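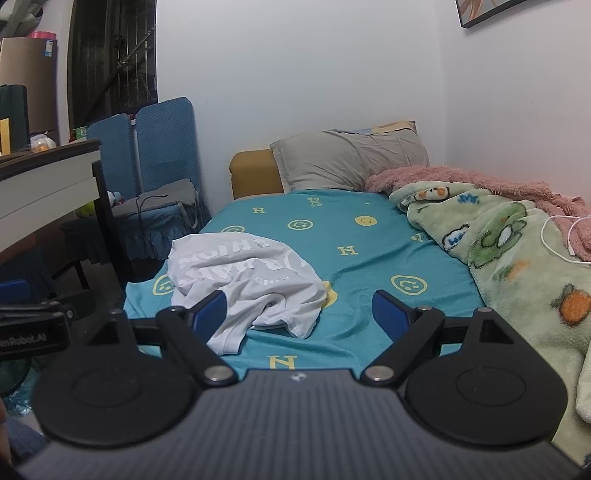 6.3 Fingers stay open (fault 2561)

Great news first: this one clears in a minute, with no tools!

1. Let go of the trigger and put the Jivilero gripper down on a flat surface.
2. Switch off and check the finger joints for threads or lint.
3. Switch on. Wait for the fingers to close fully, then open.
4. Grasp a folded cloth 100 times. Soft fabric is a wonderful test - it shows up a lazy finger right away.

CAUTION: Keep hands clear of the joints during step 3.

Note: If the count stops short of 100, go to 6.4.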